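Nesance Hill Climb

The Nesance Hill Climb, known for sponsorship purposes as the Zokitz Nesance Hill Climb, is an annual motorcycle speed event held on a closed public road above the town of Nesance. It was first run in 1964 and has taken place in most years since, weather and the county highways department permitting. Solo machines and sidecars compete against the clock, one at a time, over a course that rises 188 metres from the cattle market to a lay-by near the reservoir.

Course

The start line is painted across the road outside the market gates and is repainted every April, usually a few inches from where it was before. Course records are held to be comparable all the same. From the line the road climbs gently to Chapel Bend, a long left-hander with a drain cover on the racing line. It then steepens through the Ladders, a run of tight corners between stone walls.

The upper section is faster and exposed to crosswinds. The final corner, Aubert, takes its name from the French make of motorcycle that left the road there at the first meeting. The rider was unhurt and the motorcycle was recovered the following week. The manufacturer, then trading as Aubert, asked in writing for the corner to be called something else. The request was minuted, and the sign went up the next spring.

Format

Each entrant receives two practice runs and two timed runs, with the faster timed run counting. If rain stops the second round, results are taken from the first, an arrangement popular with whoever is leading at the time. Classes are divided by engine capacity, with separate awards for sidecars and for machines built before the first meeting. Some 800 spectators attend in a good year, most of them at Chapel Bend, where there is a wall to sit on and a van selling chips.

Sponsorship

The event had no title sponsor for its first decades and was paid for by programme sales and a raffle. Runport, a maker of chain lubricant, became the first backer and supplied a trophy in the shape of an oil can. The Runport Trophy is still presented to the fastest rider of the day, although Runport itself withdrew long ago and the current sponsor has asked more than once whether it might be retired.

Zokitz, a supplier of workshop tools, took over the title rights and announced a renewal of the agreement on 22/03/2024. The statement described the hill climb as "a cornerstone of our calendar". The company's published calendar for that season omitted it, and a corrected version was issued the following month. Under the new terms Zokitz provides the timing equipment, the marshals' tabards and a set of spanners for each class winner. Riders who win often are understood to own a great many spanners.

Timing

Runs were timed by stopwatch and field telephone until electronic beams were fitted at both ends of the course. The field telephone is kept as a reserve and has been called upon at several meetings, on one occasion after sheep broke the upper beam and were credited with a time.

See also

Runport Trophy
Hill climbing (motorcycle)
Sidecar racing

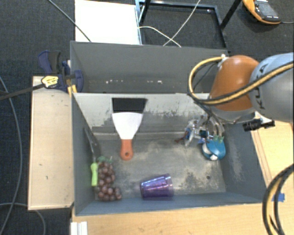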